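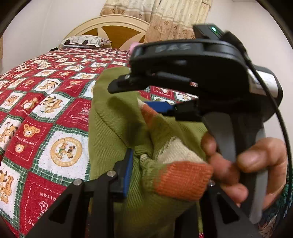

Breaking alerts from the Sollirton newsroom reach only half the list

Search tickets and help pages Go

Opened: April 2025
Status: Solved, leaving open a little longer
Product: Drultard alerts desk
Opened by: Valtteri Saarinen

Hello everyone, and thank you in advance for your patience with what is going to be a long ticket. I look after the alerts side of a small local news site in Sollirton. When the police or the rescue squad are called out to something that affects people nearby, we write two or three lines in Drultard, press Send, and it goes out as a text message to everyone who signed up. We have 2,000 people on the list, which makes us very proud in a town this size!

The trouble came up when a pickup truck stalled on the railroad crossing at Wouters Road. The driver had climbed out and was fine, and the train stopped well short of the truck, so please don't worry on that score. But the road was closed in both directions through the school pickup hour and we wanted folks to know. I sent the alert as soon as the desk sergeant confirmed it. Some readers had it on their phones right away. Others told us the next morning that they never got a thing and had sat in the line of cars wondering what was going on.

What I see on my end:

Drultard marks the alert as "Sent" with a green check. The delivery report from Asard, our text message provider, shows 1,000 messages accepted and then stops. No error and no bounce list, the report just ends. If I send a test to the newsroom phones only, every one of them rings.

What I have tried so far:

Signing out and back in (I know, but you would have asked me). Sending from the other desk computer. Taking the apostrophes out of the text, as we once had a problem with curly ones in a story about a stolen boat. Shortening the message to a single line. Re-uploading the subscriber list from the spreadsheet, after checking it for blank rows. None of it made any difference, and I do apologize to the readers who received the word "test" more than once that evening.

I'd also like to ask whether there is a safe way to resend to only the people who missed out. With a road closure it hardly matters the next day, but if it were a gas leak or a missing child I would want to reach them without waking everybody else up a second time.

Update, same ticket

I went through the settings page by page over the weekend with a large pot of coffee. Under Delivery there is a box called "Wait between batches" and ours says 180 seconds. I don't remember setting it and neither does anyone at the desk. Next to it is "Close job when idle," which is set to 2 minutes. Now I'm no programmer, but it looks to me as though the job gets bored and closes itself before the next batch is due – could that be it? I haven't touched either box yet. I would hate to make things worse with the spring flooding season coming and the river already up over the boat ramp.

The list is sorted by sign-up date, by the way, and the readers who complained all joined fairly recently. That fits with the back half of the list being skipped. The older subscribers, who are mostly the ones who call us when the paper has a typo, had no complaints at all, and believe me we would have heard.
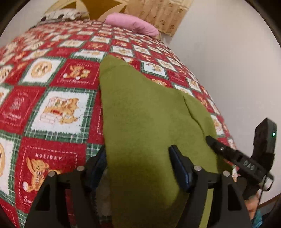 Green fleece on the patchwork quilt.

I changed nothing in Drultard between the Wouters Road alert and this update, so the logs should be clean if somebody wants to look at them. I have switched on "Allow support access" for our account. The alert you want is titled "Wouters Road crossing closed" and there is only one by that name. Please ignore the drafts underneath it, one of them is a half-written piece on the chief's retirement supper and isn't public yet.

In the meantime we are posting closures on the front page and reading them out to the radio station over the phone, the old way. It works all right, but it does tie up a person.

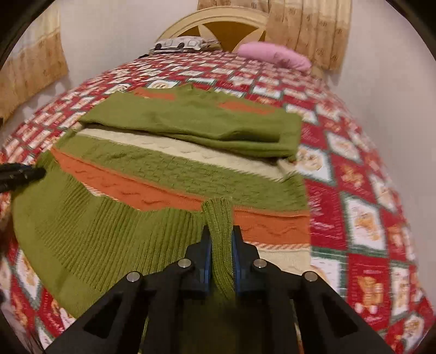
Joonas Saarinen: Hi Valtteri, you read it correctly and thank you for such a thorough write-up. Messages leave in batches, and the idle timer starts the moment the first batch is done. With your wait set longer than the idle limit, the job closes before the second batch can start, and it still gets its green check. Please set the wait to zero, leave the idle box alone, save, and send a short notice to the full list at a civil hour. For the resend, open the alert, choose Recipients, then "Not handed over," and send from there. It leaves out everyone who already has the message. I've passed the green check along as a bug.

Valtteri Saarinen: Set it to zero and sent a note about the bridge repairs this afternoon, which we needed to do anyway. The Asard report runs all the way to the bottom of the list! I tried the Recipients screen too and "Not handed over" comes up empty, as I suppose it should. I've written the setting on a card and taped it beside the scanner. I'd like to keep this open until we have had a real call-out go through, if that's all right with you.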